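About Zustero

Zustero is a small language school above a shoe repair shop in Orkthorpe. We teach French, Portuguese and Mandarin to adults who once swore they'd never sit in a classroom again. Most of them mean it, so we put the tables in a kitchen instead.

The school was started by Mireille Lefèvre, who had spent years teaching business French to people who wanted to say "synergy" with a better accent. She rented two rooms, bought a kettle, and advertised a conversation class in the window downstairs. The first person through the door wanted his boots resoled. He stayed for the subjunctive and still comes, though his boots have not improved.

Classes run for 90 minutes and have a break in the middle, when English is allowed but frowned upon. Beginners start with the words for things they can point at. It's a humble way to learn a language, but you will ask for a shelf, a door or a sink far more often than you'll discuss the films of the New Wave.
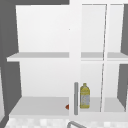
Le placard, o armário: a wall cabinet with a glass-paneled door.

Bernardo Barros teaches Portuguese and is patient with everyone except people who tell him it's basically Spanish. Yuzhen Lu teaches Mandarin, beginning with tones, and has a way of repeating your sentence back to you that lets you know you've just insulted a horse. Régis Brunet takes the evening French group. He corrects very little in the first month and a great deal in the second.

We don't give grades. We did try a certificate, but it had a spelling mistake in it, and the French group noticed before we did.

The school newsletter comes out when there is enough to put in it. It has recipes, student writing, a page of verbs, and a long-running argument about whether you can learn anything from song lyrics. (Bernardo says yes. His students have heard the songs and are divided.)
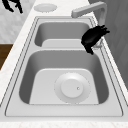
L'évier, a pia: a double-basin kitchen sink, with two black robotic grippers.

Back copies are free at the front desk. The crossword in Vol. 2, No. 25 has an answer that doesn't fit, and we'd rather not discuss it.

New groups start in July. You can sit in on a class before you sign up, and you won't be called on unless you make eye contact. Private lessons are also available for those who prefer to make their mistakes in front of one person — ask Romain at the desk, who also handles fees, lost umbrellas and complaints about the stairs.
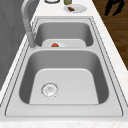

L'assiette, o prato: a white plate in the far basin of a sink, another on the countertop.

The office is open in the afternoon and before evening classes. If the street door sticks, push it low down and to the left. Page last updated 01/02/2018.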